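Stullier Amato camera strap review

I've carried the Amato on every walk since December, usually with a heavy old DSLR hanging off it, and I'm still delighted with it. My last strap was the one that came in the box with the camera, all scratchy edges and shouty lettering, so perhaps I was easy to please. Even so, what a difference!

The webbing is wide at the shoulder and narrows towards the ends, and it slides over a coat without dragging your collar along with it. Adjusting the length takes one hand. I pull it short for walking and let it right out when I want the camera at my eye, and after 786 frames at a friend's wedding (a long day, with a lot of stairs) my neck felt fine — that was a first for me.
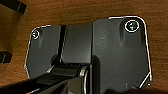

Fitting it

The cords are thin enough for small strap lugs, though threading them is fiddly and I had to borrow tweezers. Give yourself 11 minutes and decent light. The quick-release clips go on after that and click firmly. Mine haven't slipped once.

What I'd change

The shoulder pad creeps round to the back on longer walks, and I'd love a brighter colour than the grey or the navy. Hwa-young Jang, who shoots street with a much lighter camera, tried mine for an afternoon and found the clips a bit bulky. Fair enough — on a tiny compact I'd look at the plain Dela wrist strap.

For anything heavier, I'd buy this one again tomorrow. 9 out of 10.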